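Boiler keeps locking out in the cottage – my running log

Posted 2018-11-25 by the owner of the drafty cottage in Gruvthorpe
4 min read
33 comments | 5 shares

I'm keeping this as one long post and adding to it as I go, mostly so I can find it again next winter. The short version is that my Vellunance oil boiler fires up, runs for a bit, then drops into lockout with the red light on. Reset button, same again. It did this last February too and then stopped on its own, so of course I forgot all about it until the first cold night.

What I had to start with

The boiler is the older Vellunance with the round gauge, and the burner on the front is a Grekier that went in before I bought the place. The hour counter read 1273 when I started this log. Tank is outside behind the shed, line runs underground to the house. The thermostat is fine (I swapped it with the one upstairs and got the same lockout, so that's ruled out).

1. Checked there was oil

I know, I know. But the float gauge on my tank sticks, and I have been caught by it before. I dipped it with a stick and got a good depth. Smelled like heating oil for two days afterward, me and the stick both.

2. Cleaned the flame sensor

Power off at the wall, pulled the sensor out of the burner body, wiped the glass with a soft dry cloth. It was pretty sooty! I was sure this was it. It ran all evening, I went to bed feeling very clever, and it was locked out by breakfast.

3. Changed the filter at the tank

Shut the valve, put an old roasting pan underneath, unscrewed the bowl. The filter was brown and slimy and there was a spoonful of water at the bottom. New one in, washer facing the right way this time. After that it made it through almost 5 hours before locking out, so better, but still not fixed.

4. Freed up the shutoff valve

Going back to the tank I noticed the valve handle only turned about halfway and then felt gritty. I didn't want to force it with a wrench and snap the stem, so I sprayed it, left it overnight, and gave the body a few light taps before working the handle back and forth. Small taps. It's brass and it's old, and a cracked valve with a full tank behind it is a very different kind of ticket.

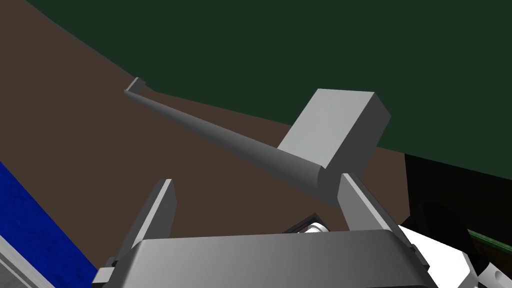 5. Bled the line

With the valve opening all the way I bled the pump at the burner. Lots of froth, then spitting, then finally a steady stream with no bubbles. I caught it all in a jar. If you're doing this, put down twice as much newspaper as you think you need – I had to scrub the utility room floor with dish soap.

Where it stands now

I pressed reset, it lit on the first try, and it sounded smoother than I've heard it since moving in. Four days so far with no red light. Nautiyal, the heating place in town, quoted me 892 for a new pump and a service when I called at the start of all this, and I've told them I'm holding off on the pump. I still booked the service, as I'd like somebody with a proper gauge to check the pressure and the flue.

Still open: where the water in the filter came from. The tank cap has a crack in the rubber seal, so I've ordered a new one and put a bucket over it in the meantime. If the light comes back on I'll add it here.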